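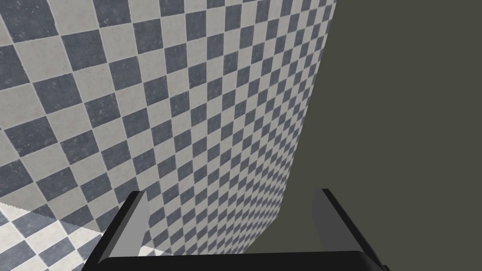 Arnton is a small town with one dye house, and in May the dye house opens its doors to visitors. I have wanted to go for a long time, because I knit and I never understood where the colours come from. Our group had 12 people and our guide was Slavica Pavlović, who began with the undyed and the black wools. She put a pale grey skein directly against a black one, the same pairing you have in the picture, where the light grey faces have thick black along their outer sides. Next to black, she said, even a dull grey looks as if a lamp is on it. I tried it later at home with my own yarn and I agree with her.

After the greys we walked to the washing room. It is a long room with a wet floor and you must wear the rubber boots they give you. My size was finished, so I walked in boots for a much bigger man. The wool stays in warm water until the grease is out, and they do not hurry it. Someone asked if soap from the supermarket is good enough for washing at home. Slavica answered that it is, if you use little and rinse a lot.

Then came the weighing table. The recipes are kept in a book with a cloth cover, started by the Vukadinović family when they owned the place. Recipe 39 is a green they still make every spring. I was allowed to hold the book but not to photograph the pages, and I think this is fair.

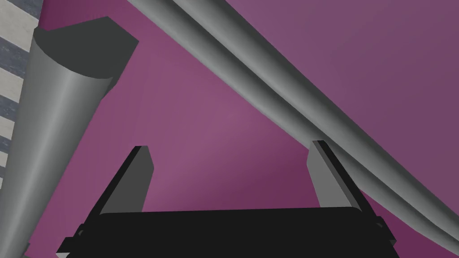

Purple is the difficult one, and we spent the most time with it. Dragica Dervishi, who mixes the reds and purples, explained that customers ask for one flat shade, but a large piece of cloth wants to take the dye unevenly. The purple in the second picture is a good match for what she meant: lighter mauve near the centre, then deeper plum toward the lower left and the right side, with no clear line where one becomes the other. She sells such pieces at a lower price. I would pay more for them, and I told her so, and she laughed at me.

Lunch was in the yard, bean soup and bread, paid separately. The shop is across the yard and takes cash only, which I did not know. A neighbour from the bus lent me some money and I bought 700 grams of the grey and one small skein of plum.

Some practical things. The bus from Praritz stops at Praltivgate, and from there it is five minutes on foot, uphill. The tour is in English but the labels in the washing room are not, so ask. There are few chairs, and older visitors should tell the guide at the start. Bring a bag that can get wet. My plum skein was still a little damp when I got home, and I dried it over the bath.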